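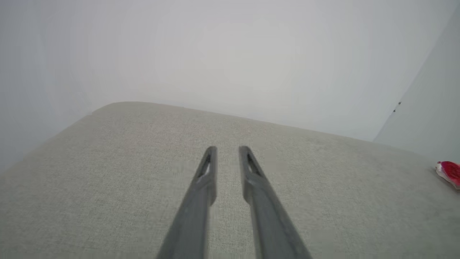
Upholstery and soft seating – walk-round checklist

Site: Handport, ground floor lounge
Form 526
Date: September 11, 2024

1. Main fabric surface
Light grey, with enough beige in it to start an argument at the ordering stage. Fine weave, speckled, a bit like linen. Check for pulls, snags and thin patches.
Result: Pass.
Comment: The speckle is a gift to anyone holding a biscuit. Inspect by hand as well as by eye.

2. Corners and edges
Fabric should wrap over the border without lifting. Rounded corners only in any walkway.
Result: Pass.
Comment: Corner is soft and rounded. The old Kikisau bench had corners you could have opened a tin with, and my left knee remembers it.

3. Seams and piping
Run a thumb along the full length. Report any gap wide enough to take a coin.
Result: Pass, with a note.
Comment: One loose thread at the back of unit 268, trimmed. Please do not pull threads. It never ends with the thread.

4. Fire label
Must be fixed, readable and attached to the item it came with.
Result: Fail.
Comment: Label found in the drawer with the takeaway menus. Trirker have been asked for a replacement and have replied asking which label we mean.

5. Feet and levelling
No rocking when pressed at each corner.
Result: Fail.
Comment: Rocks at the window end. Someone had already dealt with this using a folded copy of the 2023 checklist – at least it's been of use to somebody. Removed, new foot on order under 3040.

6. Clearance
Keep seating 629 mm from the heater.
Result: Pass.
Comment: Measured twice. The odd figure comes from the Hellström guidance and I have given up asking.

7. Cleaning
Vacuum weekly with the soft brush. Blot spills, don't scrub.
Result: Not assessed.
Comment: The cleaning log has been signed in advance up to Christmas. Impressive planning. New log sheet issued, to be filled in afterwards.

Items open: 4, 5, 7
Unit stays in use except the window end, which is taped off until the new foot is fitted.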